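From: Noreen Abbasi
To: bench-practice list
Date: May 9, 2021
Subject: Re: [bench-practice] Draft 2 of the tabletop rules, clear distance + object sets

Quick one, on my phone, sorry for typos. Answers to Tien-fu's points further down, his mail quoted at the bottom.

First the thing people keep asking me, what counts as "the set" for the nested cup task. Cups, scoops, the clear tub. Everything on the wood at the start of a run is the set, whether or not the arms are supposed to touch it. Two arms, one table, colored plastic all over:
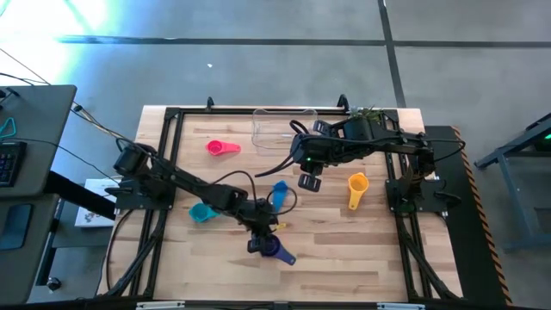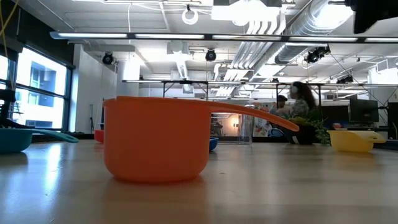

Modupe Afolabi wrote back within the hour that she'd go further and have the start layout written down before every run, not once per session. People nudge a cup with a sleeve and carry on, she says, and then two benches compare numbers that were never comparable. Her wording: "layout recorded at start, or the run is void." I'm for it. Shoaib thinks void is too harsh and wants "flagged". Please vote.

OK, Tien-fu's points.

Sec 3, reach. Keep-out line stays where both arms can get to at full stretch PLUS the longest object they can hold. A scoop handle adds length. Draft 1 measured from the closed fingers, which is wrong. Fixed in draft 2, check my arithmetic. Akorel bench came out 111 mm short under the new reading, so they have to move their tape.

Sec 4, hands. No hands over the table while the arms are powered. Not for a dropped cup, not for a quick fix. Pause, wait for the arms to stop, say "reaching" out loud, reach, hands out, say "clear". Yes it's slow. The Bruris people do it and still got through 329 runs in August.

Sec 5, cables. Strain relief at the base, and enough slack that the loop at the elbow doesn't catch at full extension. Check at start of shift. I had a minimum slack figure in here and took it out, it depends on the arm too much.

Sec 6, clear objects. Transparent stuff gets its own line in the log. If a grasp on a clear part fails, write down the lighting (blinds, overheads, time of day). Most of what we argued about last year with Chaudhry was glare and we had no notes to prove it either way.

Sec 7, people nearby. Someone working at a desk in the same room is fine outside the line. Headphones are fine at a desk. The operator doesn't wear them, ever, because "clear" has to be heard.

Sec 8, retiring objects. Swap out at 2,000 grasps or first visible crack. Hằng wants this lower for thin handles. Hằng, send me a number and I'll put it in brackets.

Not in this draft: anything about speed limits. Waiting on Iton for their stop time tests, no point guessing.

Comments by reply to the list please, not to me alone, I lose them.

Noreen

On Friday Tien-fu Chiang wrote:

> Noreen, all,
>
> Read draft 1 on the train. Mostly fine, a few things.
>
> Sec 3: measured from where exactly? Fingers open or closed, holding
> something or empty? Our tape and Akorel's can't both be right.
>
> Sec 4: "avoid reaching in" is too soft. Avoid means people will do it.
> Say don't, then say what the procedure is.
>
> Sec 5: 2 cable snags at our place, both at the elbow, both after
> somebody tidied up. Can we get a line on slack?
>
> Sec 7 is blank in my copy?? Is that on purpose
>
> Sec 8: who keeps the grasp count when a cup moves from one bench to
> another? We mark ours under the base with a paint pen but the numbers
> wear off.
>
> Tien-fu

PS forgot sec 8, the count. Goes with the object, so the log sheet travels in the same bag. Paint pen is ok as a backup. And sec 7 blank was my mistake, teh file saved halfway. Use draft 2.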